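Culstead Workplace Award - speaker notes, employer briefing
Speaker: Jintana Nuchit

Slide 1. Entry rules changed in October. Last cycle: 173 entries. Keep this short.

Slide 2. Headcount. Minimum is 12 permanent employees, full- or part-time. 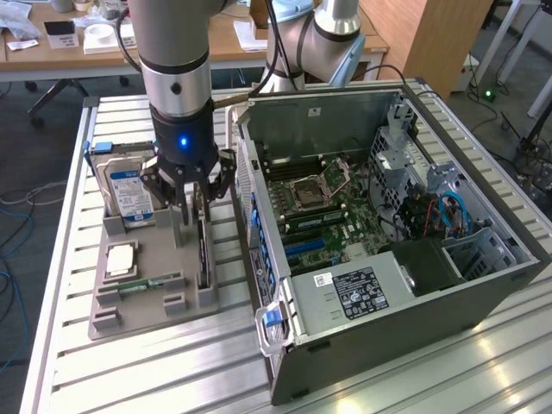
Do seasonal workers count toward the minimum?
Only if they hold a permanent contract - agency staff are left out.

Slide 3. Staff survey. Open for five weeks. Responses go straight to Ramero.

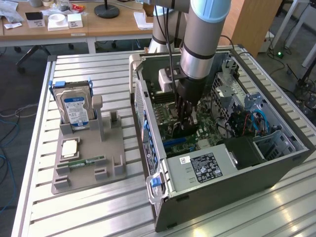 Who sees individual survey responses?
Ramero's analysts only. Employers get group totals.

Slide 4. Forms go to Beverley Tindall. Take questions.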